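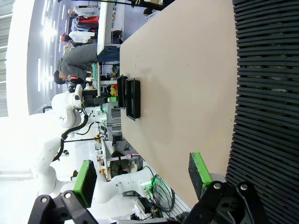

**Adhiambo Gachanja**, fiction contributor

# Trays

My first morning at Rarmont, Josphat Bakilana handed me a gray jacket that had belonged to somebody wider and told me I'd be on trays.

"What about trays?" I said.

"Keeping them straight," he said, and went off to find his coffee.

So that was the job! There was a long beige table, and there were black trays on it, and a long black rack with slots, and in the slots went little green-and-white parts that I was never once told the name of. Mwanaisha called them peas. I called them peas too, and by lunch I'd have fought anyone who called them something else. You came in, you hung your coat with the others (red, blue, black, mine was the ugly blue one), you wiped the table down, and you set out the trays where Josphat liked them, side by side and not touching. He was very firm about not touching.

I should say I'd come to Tarkville to get away from a man named Lachlan Hepburn, who was nice. That was the whole trouble with him. He was so nice that I spent four years agreeing to things, and one September I agreed to a house in Ukwood with a porch, and then I sat in the car outside it for an hour and drove 474 miles to my cousin's sofa instead. I'm not proud of it. I did send a card.

Anyway, peas.

The rack was my favorite. When it was empty it looked like a comb for some enormous animal, and when it was filling up you could run your eye along it and feel your shoulders come down. Mwanaisha had the bench behind mine and she talked all day without turning around, mostly about her sister's wedding, and I'd say "no!" and "she didn't!" at the slots.

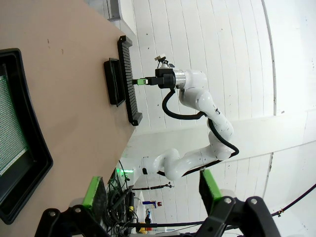
*The tray and the rack on the table.*

The day I want to tell you about, I knocked over a full tray. My sleeve caught the rim (that jacket, I swear) and the whole thing went, peas under the bench, peas in the cables, peas in my shoe. It was very loud and then it was very quiet. Mwanaisha even turned around.

I waited for Josphat to yell. Lachlan would have said it's fine, it's fine, and then been sad through dinner. Josphat came over and looked at the floor for a good long while.

"Well," he said, "that's rotten."

And he got down on his knees, bad one first, and started picking up. I got down too. We went along under that table like two hens. He told me he'd driven a bus in Muli before this, route 67, and that he once shut a man's cello in the door. I told him about the house with the porch. I hadn't told anybody here about it, not even my cousin, who thinks I came for the job.

"Did you like the house?" he said.

"I loved the house."

"Huh," said Josphat, and handed me a pea.

It took us until nearly 7. By then Mwanaisha had gone home and the coats were down to two. We set the tray back on the table, next to the other one, and I nudged it over so it wasn't touching, and he watched me do it and didn't say a word.

I called Lachlan that night from the back steps. It rang and rang, and I'd about made up my mind to hang up when he answered, out of breath, with a dog barking behind him. He never had a dog when I knew him.

"It's me," I said. "What's the dog's name?"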